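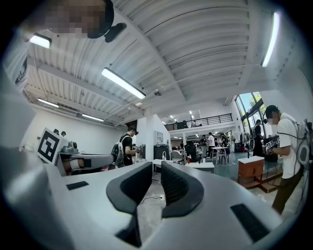 Cap on, head down, at Tudus

Hi, I'm Edit Hegedűs, and Tudus is my little party paper shop! I started it one April with 2 card designs for my niece's birthday (pink flamingos, so many flamingos), and now there are 40 in the catalog -- invitations, place cards, thank-you notes, the works. Shoaib Dhanial joined me to handle printing and he is a total wizard with foil. We print in batches of 100 or 300, and smaller orders are fine too, just ask! Baby showers are my favorite, but I'll happily do your dog's birthday.

Updated October 2025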